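Home | Diary | Field Records | Archive | Contact

Farm diary: what fuel and drying cost us, May
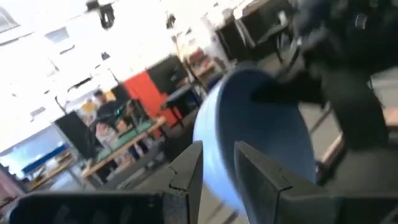
Spent the evening on the energy lines, which I had been carrying as one number. Split them into field diesel, drying propane, and electricity for the bin fans. The combined figure hid too much. Diesel tracks passes over the ground. Propane tracks harvest moisture and has little to do with acres.

The Merham ground is 162 acres, all corn last year. It came off wet and took most of the propane. The Astell quarter was harvested later and needed fan time only. Charging both at the same rate per acre, as I did in the old sheet, made Astell look worse than it was and Merham better.

New method: propane is allocated by points of moisture removed times bushels, taken from the scale tickets. Five loads had no moisture written on the ticket. I used the average of the loads before and after each one and flagged the cells. Diesel is allocated by hours from the tractor log. Idle time stays in overhead until I have a better idea.

Fuel price is entered at the delivered invoice, not the contract quote. Nodari bills delivery on a separate line and I had missed it twice. Corrected both. Honkanen has the meter readings for the shared bin site and I still need the last two before the electric line can close.

Dropping the second tillage pass on Merham would cut diesel there by 10 percent at last year's hours. Harvesting a week later would probably save more on propane, with some risk of stalk loss. I can't price the stalk loss from my own records. Left blank.

Quit at 8. Saturday: recheck the flagged tickets, call on the meter readings, grease the auger.

Print this entry | E-mail this entry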